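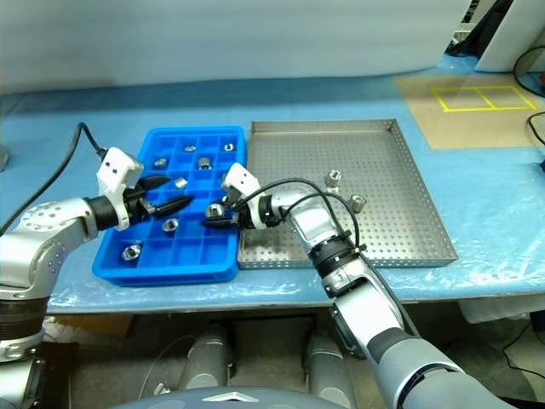
Do I really have to put every nut in its own little square, asked a reader signing off as Pomeck, or can the lot go in a margarine tub like my dad's did?

You can use the tub! I did for years, and plenty of good work has been done out of margarine tubs. But I get asked this and its cousins so often that I've put all my answers on one page. It's mostly about trays, because trays are what I like (sorry).

Why bother with a compartment tray for hex nuts?

Because I can see what I've got. Tip a tub out and you spend ten minutes turning things over with one finger, and there's always a washer stuck inside something. With a grid of small cells I can look across and spot a gap straight away. I don't fill every cell either. I like a few left free so I've somewhere to drop the odd one I'm not sure about.

What's the perforated metal tray for, then?

Anything that's been washed or is about to be. The holes let the drips through and the grit goes with them, and you can pick the whole tray up and give it a shake over the sink. I stand the plastic one and the metal one right beside each other so I'm only moving bits a few inches. Fewer inches, fewer bits under the fridge.

Where do you buy yours?

My metal ones came from Lavero, who do catering seconds, and the plastic organisers were from a box of old stock at Buthelezi. I've never paid full price for a tray and I don't intend to start. If you're buying metal, run your thumb round the holes on the underside first (gently!) as the cheap ones can be sharp enough to open you up.

What do you put down on the table?

Clear plastic film, the sort decorators use. It comes off the roll nice and wide, it wipes down, and when it gets grotty you bin it and pull out some more. Tape the corners or it'll creep about and take your tray with it. I used newspaper until the ink came off on everything I owned.

Can rotors go in the same tray as the nuts?

Please don't. Anything with magnets on it will grab the nearest steel nut and you'll be there all afternoon prising them off. I keep rotors in a tray to themselves and I space them out, as they'll go for each other as well if you let them get close. The other thing is which way up they sit. One standing with its open end up lets me look right down inside at the little toothed hub in the middle, and that's where I check for muck in the teeth. One on its side shows me its face and the small hole in the centre, but I can't see much else, so those get stood up when I come to clean them.
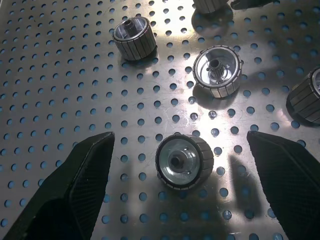 My tray's all scratched. Is it ruined?

I had a message from someone who'd kept a tray in its wrapper since September because they didn't want to mark it, which made me a bit sad. Mine get used for everything and I've stopped fretting. All those fine scratches and smudges on the metal, with the shine glaring back at you in the middle, are just what a tray looks like when it's earning its keep. What I do care about is the holes. If they're blocked, soak it in hot soapy water overnight and go round with a cocktail stick.

How do I know which bits belong to which job?

Labels! I number my jobs and stick a bit of masking tape on the rim. I'm up to 258 now. The number goes in my notebook too, after I lost job 184 for a whole winter and found it behind the paint.

How many cells should I get?

My favourite tray at home has 36 and that does me nicely. Cusano make a monster one that I borrowed for a bit and I kept losing my place in it. Go smaller and have two.

What about cleaning the plastic ones?

Washing-up liquid, an old toothbrush for the corners, then upside down on a tea towel. Don't put them in the dishwasher. One of mine came out shaped like a crisp.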